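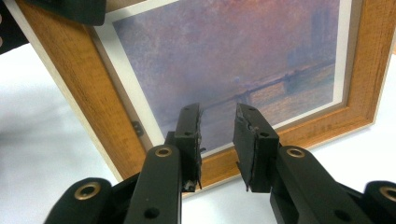

*4 min read*

I was halfway through a bad gas station coffee when the scanner in my kitchen (yes, I own a scanner, yes, I've heard all the jokes) started going on about a truck stuck under the Fontana Street bridge. It was 5:40 in the morning in September and still dark out. I put my shoes on over bare feet and went.

If you've never lived near a low bridge, let me tell you, it becomes a kind of neighbor. Ours carries the freight line over Fontana Street right where the road dips, and it has been peeling the tops off rental trucks since before I moved here. You hear a bang, then a long scrape, then a car door. The people at Balletti, the bakery on the corner, don't even look up from the ovens anymore.

This one was a big box truck from Ondov, the moving company with the green stripe, and it had gone in deep. The roof was rolled back like a sardine can! Two patrol cars had the street blocked at both ends, and an officer was walking along the trailer with a flashlight, stopping every few feet to write something down. The driver sat on the curb with a blanket on his shoulders. He wasn't hurt, thank goodness, and he got a ticket for ignoring the height sign, which he told me he'd taken for an old one.

I asked the officer if they get many of these. She laughed, and then she gave me the number for the police file on that bridge, which I wrote on my hand: 517. I'd been hoping for a count of crashes. So I went down to the records window at the station later that morning and asked to see 517, and the clerk brought out a folder so fat it was held shut with a belt.

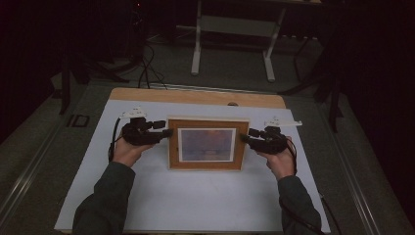 *A framed print, standing on a white work surface.*

I spent most of the day with that folder. There were 62 reports in it, some typed, some in handwriting I'd call hopeful. A camper with a canoe on top. A parade float (the swan lost its head). A delivery van from Hesamell, the mattress people, that got wedged so tight they let the air out of the tires to back it out, and then had to wait for a second truck to come and pump them up again. My favorite is a single page that says only "Same driver as before."

What surprised me was how polite it all is. The officers write down the weather and what the driver said, and drivers say wonderful things. "I thought I could duck" is in there. So is "my wife told me not to."

The city did put up flashing lights once, and they worked fine until a truck hit them. Now there's talk of a hanging bar with chains, set 50 yards up the road, so you'd hear the clatter before you got to the steel. A bar like that would cost up to $22,000, and the railroad and the city have been mailing each other letters over who should pay for it. I read those too. They're much less fun than the swan.

By the time I walked home, Fontana Street was open again, and somebody had swept the glass into a neat little heap against the wall. Balletti had sold out of everything but rye. I bought a loaf, went back to my kitchen and turned the scanner on again.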